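Department of Decorative Arts and Material Culture
Wood in the Domestic Interior
Handout 6: Laminated and Edge-Glued Surfaces in the Household Workshop
Prepared by Yasmine Zaki and Wael Cherkaoui

Purpose of this handout

This handout accompanies the sixth lecture and should be read before the seminar. It covers the construction of flat wooden surfaces from narrow strips, the movement of such surfaces over time, and the written sources through which small workshops can be studied. Students who missed the fifth lecture should first read the notes on sawing and drying, as several terms are carried over without definition.

1. Why strips are joined

A single wide board is expensive, and it tends to cup as its moisture content changes. Makers of tables, counters, and cutting boards have long preferred to rip stock into narrow pieces and glue them edge to edge. The finished panel is flatter than a single plank of the same width and can be made from pieces that would otherwise be burned. The practice was well established in small shops before adhesives were sold ready mixed, and the older panels in the study collection were joined with hide glue.

Three orientations should be distinguished. In face-grain work the broad face of each strip is turned upward. In edge-grain work the strips stand on edge, so that the narrow face forms the surface. In end-grain work short blocks are set upright and the cut ends are exposed. Edge-grain and face-grain panels may look much alike when finished, and students should examine the ends of the panel before recording which of the two they have in hand.

2. Movement across the grain

Wood shrinks and swells very little along its length. Across the grain the change is large enough to open joints, split panels, and pull screws. A glued panel moves as one piece, and its total movement is the sum of the movement in its strips. For this reason a panel should never be fixed rigidly along both long edges. Slotted holes, wooden buttons, and sliding cleats are the usual remedies, and each leaves traces on the underside that assist in dating repairs.

Seasonal movement is greatest in heated houses. Breadboard ends, which are cross-members fitted to the ends of a panel, hold it flat while allowing it to move. When such an end stands proud of the panel in winter and flush in summer, the joint is working as intended and should not be recorded as damage.

3. Color and selection

Maple is often described in trade lists as white, but the boards sold under that name range from near white to tan. Sapwood is lighter than heartwood. A maker who wished for an even surface sorted the strips before gluing; a maker who did not, or who was using offcuts, left the variation visible. Neither choice is by itself evidence of quality or of date.
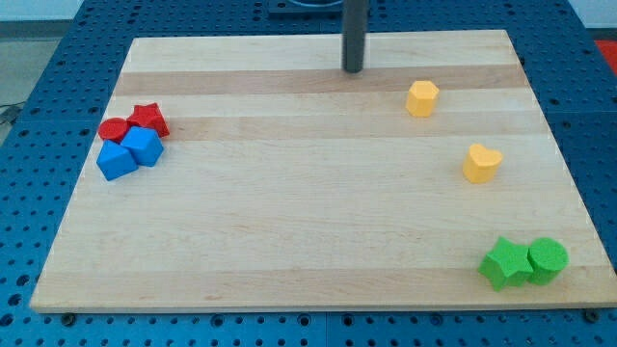 PLOMBRIDGE, June. The first of our two source extracts is drawn from the letters of the Hisier workshop, which supplied counters and kneading boards to shops in the district. The writer informs a customer that the maple ordered in spring has been ripped and stacked, that it will not be glued until the weather is drier, and that no reduction in price can be given for the delay. The letter closes with a request that the old counter be returned, as its legs are to be used again.

Two points deserve attention. The first is the maker's concern with the condition of the stock at the time of gluing, which agrees with the principles in Section 2. The second is the reuse of parts. An object assembled from the legs of one counter and the top of another cannot be assigned a single date, and the catalog entry must treat each component separately.

The second extract is the Ait Brahim inventory, transcribed by Nawal El Fassi. It contains 93 entries, of which 13 concern boards, tabletops, or loose panels. The clerk gives the species of wood only when it affected the valuation. Students should therefore avoid reading silence on this point as evidence that a cheaper wood was used.

4. Finishes and care

Surfaces intended for food were usually left bare or treated with oil. Varnish is found on tabletops but seldom on boards that were cut upon, since it chips under the knife. Scrubbing with water and sand raises the grain and wears the softer growth more quickly than the harder, producing a ridged texture that can be felt before it is seen. Objects in the study collection are not to be oiled, washed, or waxed by students under any circumstances.

5. Assignment

Write a report of no more than 2,000 words on one panel from the study collection. The report must identify the orientation of the strips, describe the means of fixing, and discuss any evidence of repair. A separate summary of no more than 900 words should relate the panel to one of the two extracts. Drawings are welcome and do not count toward either limit.

Appointments to view the collection are arranged through Nhi Quan. Requests for the Poka glossary of workshop terms should be sent to Evanthia Kyriakidis, who holds the department's only complete copy. The glossary may be consulted in the reading room and may not be borrowed.

Handout revised Feb 11, 2019. Earlier versions should be discarded.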